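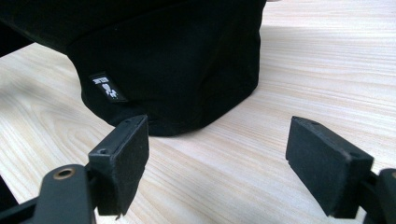 The hand-held gripper and a soft black bag on the bench.

From the Workshop: the gripper gets its new fingers

If you have walked past the back bench at the Adard Street workshop this month and wondered what we were all leaning over, it was the gripper, and I am very happy to say it has come a long way since the last newsletter (when, some of you will remember, it was mostly a shoebox full of brackets and good intentions).

The big change is the finger pads. Our first ones were hard plastic and far too slippery, so anything with a bit of give in it just squirted out sideways. The new pads are thick black blocks with a soft, matte face, one on each arm, and they turn in toward each other so you get a proper squeeze. They've picked up a few nicks along the edges already, but they are cheap to make and we cut 8 at a time, so please don't be shy about using them.

We have been calling the whole thing Teser, after the name somebody pencilled on the first drawing, and it seems to have stuck. It's held in the hand for now, with a trigger and a pull cable, and the plan is to move it onto the Trovberg arm once that is back together. I won't promise a date for that! The arm has been in pieces since January and the shoulder joint still has a wobble we haven't tracked down.

Cloth has been our favourite thing to practise on. Wooden blocks and mugs are easy enough, but a soft bag folds up and changes shape every time you touch it, and you learn a great deal about how wide to open and how low to come in. My own habit is to go in too high, and then I grab a pinch of fabric and nothing else. Coming in close to the table works much better, though you do need a light hand so you don't scuff the wood.

The next build night is Oct 31, 2024, and we'll have four kits on the go, so come along even if you've never picked up a screwdriver. Bring a soft thing or two from home for trying out (old hats, pouches, a pair of socks). If you have borrowed the small hex keys from the Gauthier toolbox, could you please pop them back? We are down to two and the finger screws need the smallest size. The kettle will be on as usual, and there should be banana bread.

More from the newsletter
Trovberg arm: the shoulder wobble, continued
Laser cutter back in service after new mirrors
Sorting the Gauthier toolbox
Beginner soldering: 11 spots open
Wanted: offcuts of foam and rubber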